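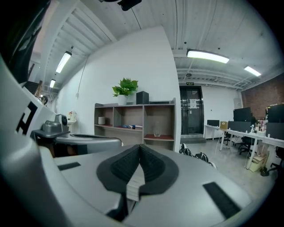

Texto: Bouchra Ait Brahim
Revisión: Anas Zaki
Actualizado el 2025-08-02

4. Colocación y orden de la estantería baja

Esta sección explica cómo situar la estantería Hernby en una sala de oficina, repartir los objetos en sus compartimentos y dejar preparada la parte superior. Se da por hecho que el mueble ya está montado según la sección 3.

Antes de empezar

Vacíe todos los compartimentos. Tenga a mano un paño seco, un nivel y las bridas adhesivas de la bolsa Tellitz. Para mover el mueble hacen falta dos personas.

PRECAUCIÓN: No arrastre la estantería cargada. Los paneles laterales pueden abrirse por la base.

4.1 Situar el mueble

1. Elija un tramo de pared libre, a ser posible blanca o clara, sin radiador detrás.
2. Acerque la estantería a la pared dejando 4 cm de separación para el paso de cables.
3. Compruebe con el nivel la superficie superior, primero a lo largo y después a lo ancho.
4. Si el mueble cojea, gire el pie correspondiente hasta que asiente. No use cartón doblado.
5. Fije la escuadra trasera a la pared con el tornillo suministrado.

Nota: en paredes de yeso laminado, sustituya el taco por uno específico para ese material.

4.2 Llenar los compartimentos

1. Empiece por los recipientes grandes. Un bote cilíndrico, como el blanco del compartimento izquierdo, cabe de pie.
2. Reserve el estante central para objetos pequeños de uso diario. Si son muchos, agrúpelos en una bandeja.
3. Deje los vasos de vidrio en un estante inferior, con espacio libre delante para cogerlos sin tropezar con nada.
4. Coloque los archivadores en vertical. No supere los 30 kg en el conjunto del mueble.

PRECAUCIÓN: No guarde líquidos abiertos encima de aparatos eléctricos ni en el mismo compartimento.

4.3 Preparar la parte superior

1. Ponga la planta hacia un extremo, siempre en maceta. Si la maceta tiene orificio de drenaje, use un plato debajo.
2. Sitúe el altavoz a la derecha de la planta, a 40 cm como mínimo si se riega con pulverizador.
3. Los dispositivos planos van más a la derecha, apoyados por completo sobre la superficie.
4. Deje libres las rejillas de ventilación de cada aparato.

Nota: retire la planta del mueble para regarla. El agua acumulada bajo la maceta levanta el acabado y la garantía Ojala no cubre ese daño.

4.4 Conducir los cables

1. Desenchufe los aparatos.
2. Baje el cable por la pared, junto al lateral del mueble, en línea recta.
3. Sujételo con una brida adhesiva en cada extremo del tramo. Presione durante 30 segundos.
4. Deje algo de holgura junto al enchufe y vuelva a conectar.

4.5 Mantenimiento

Limpie los estantes con el paño apenas humedecido y séquelos enseguida. Revise el apriete de la escuadra una vez al año; en las oficinas que siguen nuestro calendario se hace en febrero. Si un estante se comba, dele la vuelta y reduzca la carga. Los recambios se piden a Colette Leblanc, en el almacén de Fletus, indicando el modelo y el color del panel.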